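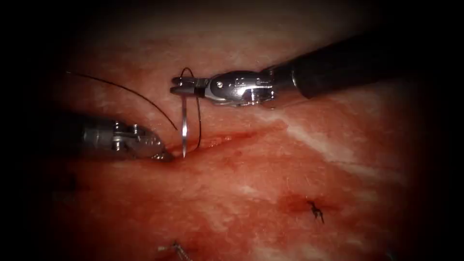 Practice suturing: is a curved needle really worth the fuss?
Posted by Marlies Eder, Jan 29, 2021

I'm a second-year vet nursing student and our tutor wants us closing straight incisions with a curved needle and black thread. The Besnard kit costs 110 dollars and half the reviews sound like they were written by the shop. I did fine on a banana with a straight needle. Is the curve just tradition? And does it matter where I grip it? Mine keeps swivelling in the jaws.

Mandla Sithole
Banana peel doesn't bleed or tear like the real thing, so I wouldn't read much into that. With a curved needle you turn your wrist and the point comes back up on the other side. Push it straight and you'll rip the edge. Hold it a bit past halfway back from the point, near the tip of the jaws, never right on the end where the thread joins. If it still swivels, I'd suspect a cheap needle holder.

Annatjie Pretorius
just buy the kit, mine was good

Sizwe Dlamini
I'm not convinced by the kits either. The Vinach pad I bought claimed 200 uses and split after 26. Pork belly from the butcher has a more believable feel, though keep it well away from dinner. Black thread is handy for learning, you can see your mistakes in colour contrast. Ask your tutor for expired packets before paying for anything.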